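Brirnmont Home Guide, Part 4: Setting Up the Bin for Mixed Small Things
By Apinya Suksawat
3 April 2022
42 shares | 4 comments

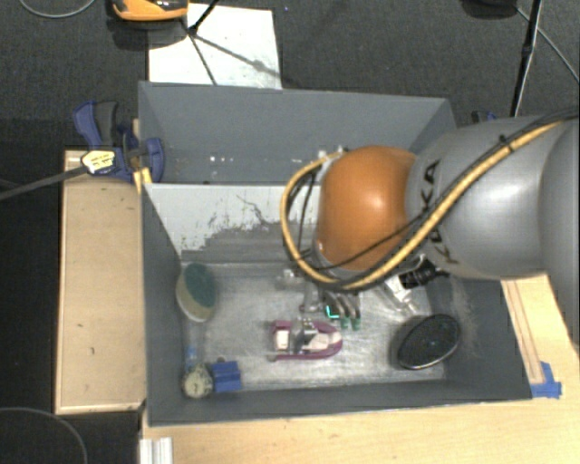
A mixed bin is the place for small things of the house which do not yet have their own drawer. In Part 3 you have chosen the shelf, and now we prepare the bin itself and put in the first things. Please take an open bin with straight walls and a flat floor, and leave the lid in the cupboard for this part. The position of each thing matters more than people think. The oval piece with the dark green face, a brush or a sponge, stands at the left wall and leans in the corner, so it takes very little of the floor. The magenta toy-like object is long and lies down near the middle, and it needs its full length. When you fill your own bin, you will make the same decision for every thing: to lean or to lie.

4.1 Before you start

You will need:
- one open rectangular bin (the Trirkard size 2, with the long side of 42 cm, is the one I use)
- one dry cloth and one damp cloth
- mild dish soap
- a roll of paper labels and a dark pen
- a tray or an old towel for the things which wait

Note: A bigger bin is not a better bin. In the large Trirkard the small things slide under each other and you must dig with the hand.

4.2 Preparing the bin

1. Empty the bin fully. Turn it over the sink and tap the bottom with your palm.
2. Wipe the floor of the bin with the damp cloth and one drop of soap. Do the corners last.
3. Wipe again with clean water.
4. Dry with the dry cloth, then leave the bin open for 30 minutes.
5. Put the bin on the table with the long side toward you. In this guide "left wall" always means the short wall at your left hand.

Caution: Do not use powder cleaner on the inside. It scratches the walls and later the dust stays in the scratches.

4.3 Sorting on the towel

Spread the towel beside the bin and put there everything you want to store. Do not put anything in the bin yet.

1. Take away all things which are broken and which you will not repair before July.
2. Take away everything sharp. Blades, open scissors and sewing needles go to a closed box (see Part 6).
3. Take away food, medicine and batteries.
4. Make a group of flat or oval things that can lean: brushes, sponges, small lids, soap dishes.
5. Make a group of long or heavy things that must lie: toys, toy boats, torches, tape holders.
6. Make a group of very small things: caps, clips, light clear pieces.

Note: Some things belong to two groups. A short brush with a thick handle can lean or lie. Try both, and keep the one which stays in place when you push the bin a little.

4.4 Placing the things

1. Begin with the lying group. Put the largest thing near the middle of the front half, parallel with the long side.
2. Leave a space of two fingers between this thing and the front wall. Your hand must go in without touching other things.
3. Put the leaning group at the left wall. The lower edge goes into the corner where the wall meets the floor, and the face looks to the inside of the bin.
4. Press softly on the top of each leaning thing. If the lower edge slides, turn the thing so that its longer side is down.
5. Add the very small things close to the wall, beside the leaning group. Never put them under the lying group.
6. Keep the back half free for one week. You will find more things in the house, believe me.

Caution: A wet sponge or wet brush must not go in the bin. Hang it first at the sink until it is dry also in the middle.

Caution: Clear and pale things are difficult to see on a gray floor. If you have many of them, use a small bright dish inside the bin, or tie a piece of colored string on each.

4.5 Making the label

1. Cut the label as long as your hand is wide.
2. Write the name of the room first, then the word MIXED.
3. Stick it on the outside of the short wall which faces the room when the bin is on the shelf.
4. If you keep an inventory in the Plavix notebook, write also the bin number. The notebook has 576 lines, so it is enough for a normal family.

Do not write the content on the label. In a mixed bin the content changes, and an old label is worse than no label.

4.6 Checking after one week

Bring the bin back to the table and look at it before you touch something.

- Leaning things have fallen: the bin was pulled too quickly from the shelf, or the group is too thin. Put a second thing beside it for support.
- Very small things have moved to the middle: use the small dish from 4.4.
- The same thing was taken out every day: it should not live in the mixed bin. Give it a hook or a drawer.
- A thing was never touched: leave it for one month, then decide.
- Smell of soap or of wet: empty everything and repeat 4.2 from step 3, but dry overnight.

Note: For toys with pieces inside or on top, check that all pieces are still with the toy. Loose pieces go in the dish and not back on the shelf.

4.7 Storing on the shelf

Place the bin with the long side going into the shelf. The front edge must not stand over the shelf edge. Two mixed bins may be side by side, but please do not put one on the other without the lid. For narrow shelves of the type Nava, see the table in Part 5.

Next: Part 5, Shelf heights and heavy bins

Comments (4)

Oranuch Chuensuk
I did the leaning group at the left wall and it is good, but my brushes are round and they roll. Should I use the dish also for them?

Apinya Suksawat
Round brushes can lie in the back half with a folded cloth at each side. The dish is too small for them.

Thongchai Phuthong
In 4.2 step 4 I waited the 30 minutes and the corners were still wet. It was the rainy season here. I used a hair dryer on cold and it was fine.

Ljubica Stojanović
Can you say which pen you use for the labels? Mine becomes pale after a few months by the kitchen window.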